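Chapter 5
Sealing Doors Against Drafts

Before you read any further, go and find a door that leads outside. Wet the back of your hand and run it slowly along the bottom edge, then up the latch side. Feel that cool line of air? That's what this chapter is about, and I'd like you to have it on your skin before we start on the vocabulary.

I learned about drafts in a rented duplex in Vimville, where the back door had a gap you could slide a pencil under. I stuffed a towel in it for two winters (I know, I know). When I finally bought a door sweep it cost me 14 dollars and most of a Monday evening, mainly because I cut it short the first time and had to go back to the store for another one. So if you ruin a piece in the practice exercises, you're in good company!

A door can leak in more places than people expect. There's the threshold at the bottom, the two side jambs, the head jamb across the top, and the joint between the door casing and the wall, which students skip nearly every time. Each spot wants its own kind of seal. Foam tape is cheap and forgiving, but it flattens out. V-strip lasts longer and takes more patience. Bulb gasket is my favorite for the jambs – it squeezes down nicely and springs back when the door opens.

In Section 5.1 we measure gaps. Section 5.2 covers sweeps and door shoes, and there's a fair amount of sawing in it, so read the page on hacksaw blades first. Section 5.3 deals with doors that have sagged on their hinges. Please don't jump ahead and seal a sagging door. You'll only have to peel it all off again once the hinges are fixed.

Words to watch for: jamb, stop, rabbet, reveal, sweep, kerf.

You'll need a tape measure, a pencil, a utility knife and a strip of scrap paper for the first exercise. Close the door on the paper and pull. If it slides right out, mark that spot with your pencil and keep going around.

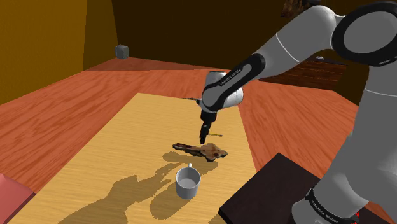
Nga Văn
Author and home repair instructor

Nga teaches evening classes in Vimville and wrote the chapters on doors, windows and attic hatches.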